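Print this article | E-mail this article

We use cookies to improve your experience on this site. By continuing to browse, you accept our cookie policy.

A Place for the Hairbrush
How the residents of one shared house brought order to the small things
Aug 21, 2022

The house maintained by the Vilance Residential Association has seven bedrooms, two bathrooms and, until February, no agreed place for a hairbrush. Brushes were left on the rims of sinks, on windowsills, on the arms of the sofa and, in one case recorded in the house log, inside the bread box. Residents reported losing time each morning to searching, and the matter was placed on the agenda of the monthly house meeting under the heading "Personal items in common rooms."

Hanna Romaniuk, the association's residential coordinator, was asked to prepare a proposal. She had previously overseen the furnishing of a larger property on Brotau Street, where built-in cabinets had been installed at considerable expense and were seldom used.

"The cabinets had doors, and the doors stayed shut," Ms. Romaniuk said. "People put a brush down where their hand happens to be. We decided to begin from there."

Her proposal was modest. Each resident would receive one open container for upright storage, to be kept on a table or shelf of the resident's choosing. Drawers would be reserved for items used less than once a week. The total budget was set at $40, and $21 of it was spent.

Several kinds of container were tried over a period of 20 days. Glass jars were attractive but tipped when a heavier brush was placed in them, and one was broken. Ceramic mugs held their position well, although they collected hair and dust at the bottom and had to be washed by hand. Plastic tumblers were judged too narrow for a thick handle.

The residents settled on the mesh pencil cup, an item more often found beside a telephone or a computer. Its open sides let air reach the contents, dust can be shaken out over a wastebasket, and the solid ring at the base gives it a steady footing on a smooth table. It is sold by most office supply stores.

Ankit Shakya, a resident of the house, had at first opposed the choice. He held that desk supplies belonged on a desk and that a hairbrush standing among them would give visitors a poor impression. He now keeps a cup of his own beside the front door, for a shoehorn and a lint brush.

The paddle brush presents a particular difficulty, as its broad head makes it top-heavy. The association's written guidance, prepared by Intan Tjoa, advises that it be stored handle down, with the head clear of the rim, so that the bristles are not bent against the side. A brush with a wooden handle should be dried with a towel before it is put away. Ms. Tjoa also recommends that loose hair be removed after each use - a point on which the guidance is firm - and that the cup be wiped out on the first of the month.

Prasanna Dewan, who moved into the house in the spring, asked that combs be covered by the same rules. The request was approved, with the provision that combs shorter than the cup be kept in a drawer, where they can be found without turning anything upside down.

The association has made no decision on whether to extend the arrangement to toothbrushes. Members who wish to comment may write to Ms. Romaniuk before the next house meeting. Copies of the storage guidance are available at the association's office during regular hours.

Related articles
- Shared Bathrooms: Setting a Morning Schedule
- What to Keep in the Front Hall
- Dennis Kinyua on Caring for Wooden Handles
- Linen Closets: A Second Look

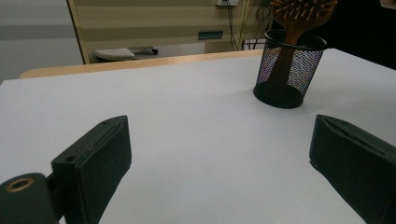
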